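# Chapter 4: What the Gripper Has to Do
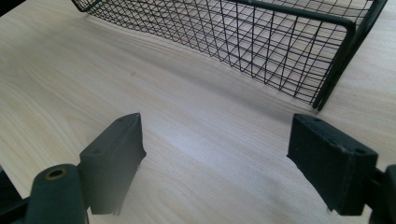

**Figure 4.1** Two finger pads and a black wire mesh basket on a pale wooden tabletop.

Most home builds go wrong at the fingers, and most builders blame the software. I've read 51 write-ups of shared-workshop robots while preparing this book, and the usual story is a long month of tuning followed by a quiet admission that the pads never lined up.

So be suspicious of the demonstration. A foam block will forgive almost any gripper. A wire basket like the one in Figure 4.1 is a harder customer: thin wires, plenty of gaps, and a thicker rod that bends at the corner. Ask which part the fingers are supposed to hold, and many plans have no answer.

Felicja Lis and Victor Okoth, whose Norkirance build we follow through this chapter, ran 227 grasps before changing a line of code. Their log is dull reading and worth more than any video. Okoth wanted softer pads from the start. Lis wanted proof that the old ones were at fault, and she was right to hold out for it.

You'll need a working pair of fingers, a notebook and one object you expect to fail on. Leave the motor settings from Chapter 3 alone until Section 4.3.

## 4.1 Measuring the opening

Close the fingers fully, then open them to the widest setting and measure between the pad faces. Don't trust the figure in the drawing. Printed parts shrink, screws work loose, and drawings are seldom corrected afterward.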